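Home Bulletin Storage Labelling Back Issues Contact

CLIRINELL STORES BULLETIN
Oct 10, 2022

Dry goods: copying label details before decanting

The September check of the dry goods shelves covered 23 jars. Of these, 11 had a full label, 6 had a name only, and the rest had nothing legible. Most of the unlabelled jars hold white powders or fine crystals. Salt, sugar, starch and seasoning cannot be told apart reliably by eye at shelf distance, and tasting is not an accepted method of identification in these stores. Unlabelled jars have been withdrawn.

From this issue the label details are to be copied before a packet is opened. The usual practice has been to fill the jar, flatten the packet and write the label later. On thin film packs this causes two problems. The cut tends to run through printed text, and once the pack is part empty the film creases and the small characters are hard to read. Full packs are easier, although the print follows the bulge of the contents and the surface reflects overhead light. Tilt the pack until the glare moves off the line being read, then move to the next line.

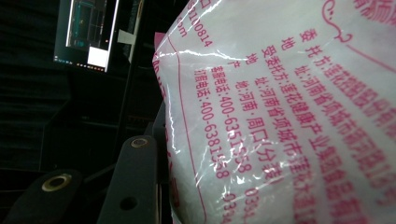

Red print on translucent white film. Two company entries, each with an address line, then the two telephone lines.

Imported packs often carry more than one company entry, and the wrong one has been copied on several of our older labels. For packs printed in Chinese, the following headings are the ones to look for:

委托方: the party that placed the order for the goods.
受委托方: the party that carried out the work for it.
地址: address. It appears under each party, so note which entry it belongs to.
分装: repacked or portioned. On the pack shown it stands in brackets after 河南·周口 (Zhoukou, Henan).
服务电话: service telephone. The pack shown gives 400-6351558.
订购电话: order telephone. The pack shown gives 400-6381558.

The two telephone numbers differ by a single digit. Copy them separately and read each one back against the film. Where a character cannot be made out, leave a gap on the record sheet and mark it with a dash. Do not complete it from memory or from another pack of the same product.

Paper packs are less trouble to read, being matt, but they shed fibre when torn and the fold at the top holds back a small amount of the contents. Cut straight across below the fold with scissors. Tap the pack on the table twice before cutting so that the contents settle. Fine powders should be poured from low down, with the mouth of the pack just inside the rim of the jar.

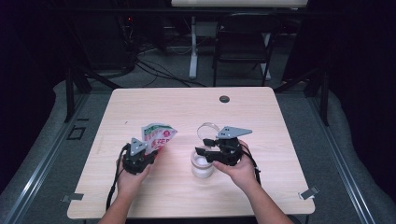 White paper pack with green and red print, left. Glass jar, right, with a white substance near the bottom.

Jars

The stores now use three types. The Brendex jar has a wide mouth and takes a standard funnel. The Zerow jar is narrower and should be kept for crystals, which run freely; powders bridge in the neck. The Kravets jar is the tall one from the previous order and will not be replaced as stock is broken.

Glass should be washed, rinsed and left open on the rack overnight. Remove the sealing ring and dry it separately. Any moisture left under the ring will cake the top layer of the contents. Leave a finger's width clear below the rim.

Do not top up a jar from a new packet. Finish the old contents or move them to a smaller jar, then wash and refill. Two batches in one jar cannot be given a single date.

Label format

Labels go on the side of the jar, never on the lid, as lids of the same size get swapped at the sink. Each label carries the name in English, the name as printed on the pack, the best before date, the date of filling and the shelf number. Company and telephone details go on the record sheet only. Blank sheets are in the tray beside the scales.

The empty pack is to be kept flat in the shelf folder until the jar is finished. Folders hold roughly 9 packs before the clip slips, so clear out finished ones when filing a new one.

Shelf numbers are unchanged. Replacement sealing rings for the Brendex jars are on order. Until they arrive, jars with split rings should be left empty on the lower rack.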